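About Grolside

Grolside is a small research group that studies how robot arms learn simple handling tasks from human demonstrations. We work on one question at a time and publish what we find, including the results that did not go the way we wanted.

This page covers who we are, what we are working on now, how we run our tests, and how to get in touch.

How we started

The group was set up by Conall Ó Súilleabháin and Bláthnaid Ó Briain. Conall had spent several years writing control software for packing lines. Bláthnaid came from statistics and had been teaching experimental design to engineering students. They met over a disagreement about a paper. Conall thought the method in it was good. Bláthnaid thought the test was too small to say so. They ended up repeating the experiment together, and the answer was that they were both partly right: the method helped, but by a good deal less than the paper claimed.

That first repeat study set the pattern for what we do. We take a training method for robot arms, we build the plainest task that can tell us something about it, and we run the task enough times to trust the number at the end.

Aidan Horgan joined next and looks after the hardware. Dymphna Mac Mathúna runs the demonstration sessions and keeps the records. Cathal Dolan writes the training code and is the person to ask about the data format. All five of us operate the arms and all five of us score trials.

What we work on

Most of our work is on imitation learning. A person guides the arm through a task many times over. The joint positions and the camera views are recorded together, and a model is trained to produce the right motion from what the camera sees. After that the arm is run without a person guiding it, and we score how often it finishes the task.

The approach is widely used, and for short tasks it works well. What interests us is how it fails. A model trained on a few dozen neat demonstrations will often do very well as long as the object starts where it started during training. Move the object a short distance and the success rate can fall a long way. People who build these systems know this from experience, but there are fewer careful measurements of it than you might expect.

The Trudberg study

Our current project is called Trudberg. It asks how start positions should be spread out when demonstrations are recorded, given that the total number of demonstrations is fixed.

There are two common habits. One is to place the object wherever it happens to land, with the operator choosing a new spot by eye each time. The other is to work from a grid and visit each point in order. We added a third method, which we call gap filling. After each block of demonstrations, a short script looks at the positions used so far and picks the next ones from the parts of the table that have been visited least, giving extra weight to positions near the limit of the arm's reach.

We recorded 729 demonstrations for each of the three methods. Each set was used to train the same model with the same settings. We then ran the trained models on fresh start positions, 2,392 scored trials in total, with the order of the models shuffled so that nobody scoring a trial knew which one was running.

What we found

With positions chosen by eye, the arm completed the task in 58 percent of trials. With the grid, it completed 69 percent. With gap filling, it completed 77 percent.

The size of the difference depends on where the object is. Near the middle of the work area, all three models do well and we could not separate them. Most of the gain comes from the outer positions, which people choosing by eye tend to skip. Dymphna went back through the records and found that every operator, including the two who designed the study, had favored a patch straight in front of the arm. We had all been told to spread the positions out, and we all believed we had done so.

The grid had a different problem. It covered the table evenly, but the model seemed to learn the grid. Performance dropped for starting points that fell halfway between grid points. Adding a small random shift to each point removed most of that drop, and a jittered grid came close to gap filling in a smaller follow-up. If you want one practical change to make to your own recording sessions, the jittered grid is the easiest.

Gap filling cost us extra time during recording. The operator has to wait for the script and then set the object down at a marked distance from the base. Sessions ran longer and people found them more tiring. We now take a break after every block, and we would advise others to plan for the same.

What we did not find

We used one arm design, one kind of object and one task. We do not know whether the result holds for soft objects, for tasks with several steps, or for arms with two grippers. We also tested whether gap filling would let us cut the number of demonstrations in half without losing accuracy. It did not. The half-size set did worse than the full grid set, and we have reported that alongside the main result.

Lighting was a weak point in our early work. Our first round of trials was run partly by daylight, and the scores drifted over the course of the day. We threw that round out in March and started again with the light kept steady. None of those early trials is counted in the figures given here.

How a trial works

The task is pick and place. A small cube is set on the table and the arm has to grasp it, carry it to a bowl, and let go. We chose it because it is easy to score. Either the cube is in the bowl at the end or it isn't. There are no half marks for a good try, though we do note the kind of failure: missed grasp, dropped in transit, or released outside the bowl.
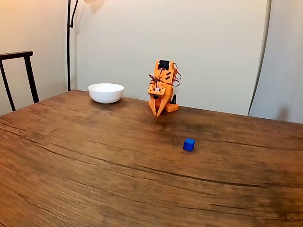

The Trudberg task: blue cube, white bowl and the 3D-printed arm.

The arm goes back to its folded rest position before every trial. The person scoring sets the cube down, steps away and starts the run. The model has a fixed time to finish. If the time runs out, the trial is scored as a failure even if the cube is in the gripper and on its way. We argued about that rule for some time. In the end we kept it, as a clear rule that is sometimes harsh is easier to apply the same way 2,000 times than a fair one that needs judgment.

If a servo faults or a cable comes loose, the trial is stopped and repeated from the same start position. Aidan logs each of these, and the log is part of the published data.

Our equipment

We use printed arms driven by hobby-grade servos. They are less precise than industrial arms and they wear faster. They are also cheap enough that a school or a small lab can build one and check our results, and that matters to us. Parts can be reprinted when they crack. Aidan keeps a set of spare gripper jaws, as the tips take the most punishment.

Our recording and scoring software is called Grundo. It began as a script for keeping joint readings and camera views in step, and it now also handles trial order, scoring and the gap-filling step. It runs on an ordinary desktop computer. Cathal maintains it and answers bug reports, usually within a week.

How we report results

We write down the number of trials before we begin and we do not stop early because the numbers look good. Every trial is kept on video and can be rescored by someone outside the group. When a result changes after rescoring, we correct it on the project page and leave the old number visible next to the new one. This has happened twice so far. Both changes were small.

We do paid testing for other groups as well. The terms are the same for everyone: the client can see the results first, but cannot decide whether they are published. Some have turned us down over this, and we have kept the rule.

Visiting and working with us

We take visitors by arrangement. A visit normally lasts half a day and includes time on an arm, recording your own demonstrations and watching what a model makes of them. Groups of up to six are best. Write to Dymphna Mac Mathúna with a few possible dates.

Students who want to repeat one of our studies can borrow the printed part files, the wiring notes and the full set of start positions. Please contact Cathal Dolan for these and tell him which version of Grundo you plan to use, as recordings made with the oldest version need to be converted first.

For paid testing and joint projects, contact Conall Ó Súilleabháin. For questions on study design or the statistics in our reports, contact Bláthnaid Ó Briain.

Page last updated 22/06/2018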